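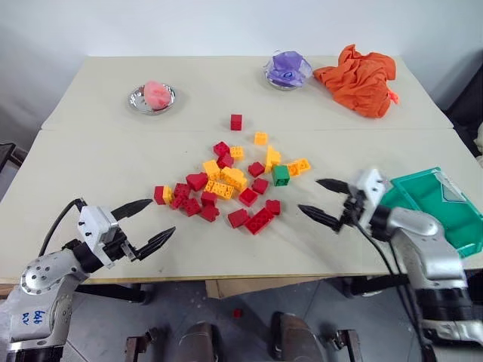 3. Cell Setup and Upkeep

3.1 Layout of the cell

The work reported in this paper was done in a single cell at the Welgate lab, referred to below as the Skumby cell after the sorting task it was first built for. The cell has two arms fixed to a common base, a camera above the base that looks down and forward, and a white table. All control runs on one computer under the bench behind the operator.

The table is made of two panels. We started with one long panel, but it could not be taken out of the room without unbolting the base, and so it was replaced with two shorter ones on separate legs. The rear panel sits slightly higher than the front one. The step is small, but it matters for low grasps: a finger sliding along the front panel toward the wall will catch on the edge of the rear panel if the commanded height is too low. We handle this in software with two table heights and a narrow band on either side of the seam where the gripper is not allowed to descend below the higher value. Objects that come to rest inside the band can still be picked, though only from above.

Both arms work mainly on the front panel. The rear panel holds containers and soft items, and these are within reach of at least one arm in most positions. Figure 1 shows the cell with toy bricks spread out on the table and both grippers open.

Figure 1. The two-arm cell. Bricks lie mostly on the front panel; a plate, a bowl and soft items are on the rear panel, and a teal tray is at the right.

3.2 Arms and grippers

Each arm carries a parallel-jaw gripper with two black pointed fingers. Pointed fingers were chosen over flat pads after early trials with small bricks lying close together. A flat pad needs a clear gap on both sides of the brick, and in a pile that gap is often missing. The pointed finger can be worked into a narrower space, at the cost of a smaller contact area. Bricks held near one end tend to turn in the grasp, and we did not find a closing force that prevented this for every brick.

Arms are marked by hand with a number and a version. The mark is repeated in the maintenance log and in the header of every recording, so that a change in behavior can be traced to a change in hardware. This was added after a swap in March that was not written down. Two weeks of recordings had to be checked by comparing joint offsets before we could say which arm had made them.

The gripper cables run outside the arm. They are left with enough slack for the wrist to turn through its full range, and this slack is the main source of trouble in the cell. A loop that is too short pulls on the connector at the gripper. A loop that is too long can swing into the camera view or hook over the edge of the table. We settled on a length by moving each arm to the four corners of its workspace and adjusting the cable at the worst one. The check is repeated whenever a cable is replaced.

3.3 Calibration

The camera is calibrated to each arm separately. The arm holds a printed board at 25 poses, and the camera position is solved from the detected corners. The right arm is done first, then the left. The two results are compared by having both grippers touch the same point on the front panel, with the fingers closed. If the fingertips disagree by more than 3 millimeters, both calibrations are discarded and the procedure is repeated from the start. We tried redoing only the arm that looked wrong, but the choice of arm was often a guess.

Table height is measured last, at three points on each panel. The legs are adjustable and the floor is not quite level, so the panels drift when somebody leans on them or moves them for cleaning. Pencil lines on the floor made it easier to put the legs back, although the heights still have to be measured again.

3.4 Routine checks

The checks before a session take a few minutes and are done by whoever is operating the cell. The operator homes both arms, opens and closes each gripper, and looks at the fingers for chips or play. Finger screws are tightened by hand with a short driver. An electric driver stripped two threads in the first month and has been kept out of the cell since then.

The operator then confirms that the camera view matches a stored reference view. The mount is stiff, but it shares a base with the arms, and hard stops are enough to shift it slightly over time. A shift that can be seen by eye is always large enough to call for a new calibration.

Loose bricks are a small but constant nuisance. They get pushed off the front edge during a session and end up on the floor, where they can lodge under a table leg. The floor is swept at the end of the day, and the table height is measured again if a brick is found under a leg.

Fingers are replaced after up to 3,000 grasps, or sooner if a tip is visibly worn. Wear is uneven. The lower finger on each gripper touches the table more often and loses its point first, and for a while we replaced only that one. The pair then closed slightly off center, and thin objects slipped out sideways. Fingers are now changed as a pair and the gripper is zeroed afterward.

3.5 Faults and repairs

Most stops during the study came from the gripper connectors. The usual sign was a gripper that failed to report its opening for a moment and then recovered – easy to miss during a run, but plain in the recorded data. Pierina Leone and Dario Donati traced the fault to the point where the cable enters the housing. A clamp from Martinelli was fitted there to take the load off the pins, and the dropouts became rare after that.

The second fault was a slow loss of position in one wrist joint. It appeared only after long sessions and was gone the next morning. Gualtiero Piras opened the joint and found the encoder ring loose on its shaft. The ring was cleaned, refitted and locked, and the arm was calibrated again before any further data were recorded.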